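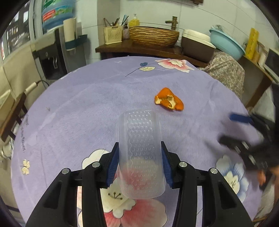 # What the Table Takes

A tablecloth in daily use is a maintenance item. Its working life depends on the fabric, the printing method, the wash temperature and how long food is left sitting on it. Mi-kyung Seok has cut and hemmed cloths for round tables for more than 2,000 customers from her workshop in Vemard, and she puts the last of these first.

"People ask me about wine," she says. "Citrus does more damage over a year. They peel an orange, they talk, the peel stays there."

Orange peel carries its oil in small glands in the colored outer layer. Bending the peel breaks them, and the oil travels as a fine spray before the fruit is even open. On a plain white cloth the mark is a faint yellow. On a lavender ground it reads as a gray or brown spot, usually noticed after ironing. A floral print hides the spot better, and large pink and white flowers hide it best. Seok sells few plain cloths for kitchens.

The peel should be lifted, never wiped. Wiping drags oil and pith across the weave. Blot with a dry cloth, apply a drop of dish soap, wait 5 minutes, rinse from the back. Heat comes last, after the mark is gone.

Clear plastic is the other regular occupant of the table after a snack, and it raises a different problem. Thin molded pieces with raised bubbles or ribs are stiff for their weight; the texture is there for that purpose. It also holds juice. A smooth sheet drains when tipped, while a bubbled one keeps a little liquid around each bump and releases it wherever it is next set down. Harish Chauhan, who designed molded trays at Timberg until last November, recommends picking such a piece up by its two long edges and keeping it upright on the way to the sink.

The second difficulty is seeing it. Transparent plastic takes on the colors of whatever lies under it, and over a busy print it can disappear. Chauhan has found pieces folded into cloths and put through the wash, where the edges snag the hem. His own routine is to run a flat hand over the table before gathering the cloth.

Round tables add a complication of their own. Crumbs collect near the rim, where the fabric begins to fall, and shaking a round cloth from 2 points throws them back to the center. Seok holds hers at 4 — folding the rim inward first — and empties it outdoors. Lettering printed along the border should be turned inside the fold, as border prints wear faster than the field.

She washes cool and dries flat. The cloth on her own kitchen table is in its fifth year.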